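Kapitel 6: Griffbewertung an Textilien nach dem Kesora-Verfahren

6.1 Wozu dieses Kapitel dient und wozu nicht

Das Kesora-Verfahren schätzt aus Fingerdaten und Nahbildern, ob eine mehrfingrige Hand eine einzelne Stofflage gefasst hat oder mehrere. Ausgegeben wird ein Wert zwischen 0 und 1, der sogenannte Lagenwert. In der ersten Fassung dieser Anleitung stand, der Lagenwert sei eine Wahrscheinlichkeit. Dafür fehlt uns bis heute der Beleg. Behandeln Sie ihn als Rangzahl: Ein höherer Wert spricht eher für eine einzelne Lage, mehr ist nicht gesichert.

Die folgenden Schritte beschreiben, wie Sie einen Prüfdurchgang so aufsetzen, dass sich das Ergebnis später anfechten lässt. Wer nur eine Vorführung braucht, kommt mit Kapitel 4 aus.

6.2 Voraussetzungen

Die Handkalibrierung nach Kapitel 3 ist abgeschlossen und gespeichert.
Zokine läuft in der Fassung, die auf dem Deckblatt Ihres Protokolls steht. Mischen Sie keine Fassungen innerhalb eines Durchgangs.
Es liegen mindestens zwei Stoffe mit deutlich verschiedener Oberfläche bereit, einer glatt, einer gerippt oder gestrickt.
Eine zweite Person ist anwesend, die den Lagenwert während der Beurteilung nicht sieht.

Hinweis: Der letzte Punkt wird gern gestrichen. In der Bredton-Reihe hat Emlyn Maddocks beide Rollen allein übernommen, und seine Übereinstimmung mit dem Verfahren lag auffallend hoch. Als Nerys Prydderch dieselben Griffe ohne Kenntnis des Werts beurteilte, blieb davon wenig übrig. Die Bredton-Zahlen werden im Anhang deshalb nur noch der Vollständigkeit halber geführt.

6.3 Durchgang vorbereiten

1. Legen Sie im Menü „Reihe“ eine neue Reihe an und vergeben Sie einen Namen ohne Leerzeichen.

2. Stellen Sie die Zahl der Griffe auf 300. Kleinere Reihen sind zulässig, werden in der Auswertung aber als „vorläufig“ gekennzeichnet. Die Kennzeichnung lässt sich nicht abschalten.

3. Wählen Sie unter „Reihenfolge“ die Einstellung „gemischt“. Bei „blockweise“ lernt die Schwellenanpassung den Stoff gleich mit, und Sie messen am Ende, wie gut sich das Verfahren an den vorigen Griff erinnert.

4. Schalten Sie die Schwellenanpassung aus. Ja, die Werte werden dadurch schlechter.

5. Tragen Sie die Abbruchregel ein, bevor der erste Griff läuft. Nachträglich eingetragene Regeln nimmt die Software an, der Prüfbericht vermerkt jedoch den Zeitpunkt.

6. Fahren Sie 20 Leergriffe ohne Stoff. Meldet Kesora dabei einen Lagenwert über 0, notieren Sie ihn und fahren Sie nicht fort, bevor Abschnitt 6.6 abgearbeitet ist.

Vorsicht: Zwischen Daumen und Fingerspitzen besteht Quetschgefahr. Ordnen Sie den Stoff nur bei abgeschaltetem Antrieb. Die Pausentaste in der Oberfläche ersetzt das Abschalten nicht.

6.4 Griffe aufnehmen

1. Lassen Sie den Stoff aus geringer Höhe fallen und streichen Sie ihn nicht glatt. Glattgestrichener Stoff liefert schöne Kurven, die mit einem Wäschestapel nichts zu tun haben.

2. Starten Sie den Griff und warten Sie, bis die Zustandszeile „gehalten“ meldet.

3. Die zweite Person trägt ihr Urteil ein: „eine“, „mehrere“ oder „unklar“.

4. Erst danach wird der Lagenwert aufgedeckt.

5. Öffnen Sie die Hand, drehen Sie den Stoff und wiederholen Sie ab Schritt 1.

Hinweis: „Unklar“ ist ein vollwertiges Urteil. In der Auswertung erscheint es in einer eigenen Spalte und darf weder verworfen noch auf die beiden anderen Spalten verteilt werden. Miklós Gulyás, der die erste Auswertung geschrieben hat, sah das anders; seine Fassung rechnet unklare Griffe heraus. Falls Ihre Reihe mit der alten Auswertung verarbeitet wurde, rechnen Sie neu.

6.5 Nahbilder sichten

Kesora bezieht seine Schätzung zum Teil aus den Bildern der Handgelenkkamera. Eben dieser Teil ist am schlechtesten abgesichert. In Bewegung verwischt die Umgebung, Falten sehen aus wie Kanten, und ein zweites Tuch unter dem gegriffenen kann als weitere Lage gewertet werden.

1. Öffnen Sie nach dem Durchgang die Ansicht „Nahbilder“ und sortieren Sie nach Lagenwert. 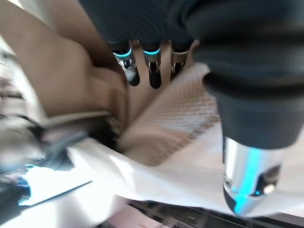
2. Prüfen Sie zuerst die Griffe mit den höchsten Werten. Dort fallen Fehlurteile am stärksten ins Gewicht, und dort schaut erfahrungsgemäß niemand nach.

3. Markieren Sie jedes Bild, bei dem Sie die Zahl der Lagen selbst nicht angeben könnten. Liegt der Lagenwert trotzdem nahe 0 oder nahe 1, stützt sich das Verfahren auf etwas anderes als die sichtbaren Lagen.

4. Exportieren Sie die markierten Bilder zusammen mit den unmarkierten. Ein Bericht, der nur eine Auswahl enthält, wird bei der Gegenprüfung zurückgewiesen.

In der zweiten Reihe von Sombat Chantharasri waren 23 Griffe so markiert. Ohne sie schrumpfte der Vorsprung von Kesora gegenüber einer einfachen Kraftschwelle so weit, dass wir ihn nicht mehr als Ergebnis bezeichnen würden. Das muss nicht für Ihre Stoffe gelten. Rechnen Sie den Vergleich mit der Kraftschwelle aber in jedem Fall mit; er steht unter „Auswertung“, Unterpunkt „Vergleich“, und ist ab Werk ausgeblendet.

6.6 Wenn Leergriffe einen Lagenwert liefern

1. Wiederholen Sie die Nullung der Fingerspitzen bei geöffneter Hand.

2. Ändern Sie die Beleuchtung und fahren Sie die Leergriffe erneut. Verschiebt sich der Wert mit dem Licht, liegt die Ursache im Bildteil.

3. Schalten Sie den Bildteil ab und vergleichen Sie. Bleibt der Wert bestehen, prüfen Sie die Fingerdaten auf Drift.

4. Führt keiner der Schritte zum Ziel, geben Sie die Reihe auf. Ein Abzug des Leerwerts von allen Messungen, wie ihn Lionel Whitlock vorgeschlagen hat, ist in dieser Fassung nicht vorgesehen: Der Versatz war in unseren Reihen nicht konstant.

6.7 Angaben im Prüfbericht

Nennen Sie Stoffe, Reihenfolge, Abbruchregel, Anteil der unklaren Urteile und das Ergebnis der Kraftschwelle. Die Formulierung „das Verfahren erkennt einzelne Lagen“ ist nicht zulässig. Zulässig ist: „Der Lagenwert stimmte in dieser Reihe mit dem verdeckten Urteil überein in … von … Griffen.“ Leere Felder füllt die Software mit einem Strich; ein Bericht mit Strichen kann gespeichert, aber nicht freigegeben werden.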